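Incense on the Altar: Charcoal, Resin and Burn Times

Members who attended the October working will remember that the frankincense gave out well before the closing of the circle. Several of you wrote in afterward to ask how much loose resin to prepare for a ritual of a given length. Guido Marino has kept burn notes for some years and has let us draw on them for this item.

Loose incense does not burn by itself. It is a mixture of resins, dried herbs and sometimes powdered wood, and it needs a steady source of heat under it. For most of us that means a charcoal disk set on sand or ash in a heatproof bowl. The disk should be lit at the edge with tongs and left until the surface has turned gray. Resin added before that point will smother the disk or give off a bitter smoke that has more to do with the charcoal than with the blend.

Guido's notes cover 36 disks from two suppliers, Fleneo and Komano. The Fleneo disks light faster but burn out sooner. The Komano disks are slower to catch and hold an even heat for longer, which suits a full circle casting with quarter calls. For short candle work either will do.

Quantity is where most people go wrong. A pinch of resin the size of a pea is enough for one addition. Larger amounts melt into a pool, cover the disk and cut off the air. Guido makes 4 additions in a standard rite: one at the casting, one after the quarters, one at the main working and one before the closing. Between additions, scrape the spent residue to the side with an old spoon.

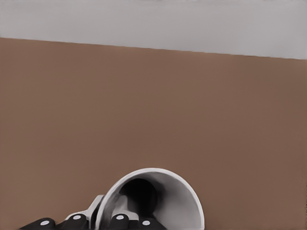
Brown tabletop against a light gray wall.

Correspondences are a separate matter from burn behavior, and the two sometimes conflict. Frankincense and copal are both used for cleansing and both melt cleanly. Dragon's blood is commonly added for strength or protection but smokes heavily, so keep it to a small share of the blend. Dried herbs such as rosemary and mugwort burn off almost at once. If an herb matters to the intent of the working, hold it back and add it by hand at the right moment - mixed into the resin it will be gone before you get there.

Blends should be ground, charged and then stored in a closed glass jar away from sunlight. Label the jar with the contents, the moon phase and the purpose. Resins keep for years. Blends with honey or wine in them do not, and should be used within the season.

Open a window before lighting anything, and keep pets out of the room. A used disk can stay hot inside long after it looks dead. Leave it in the sand overnight or put it in water before throwing it away.

Guido's full burn tables will be in the Hashemi reading room binder from Sun 10 January, filed under sheet 553. Copies may be made. Please return the sheet to the same pocket.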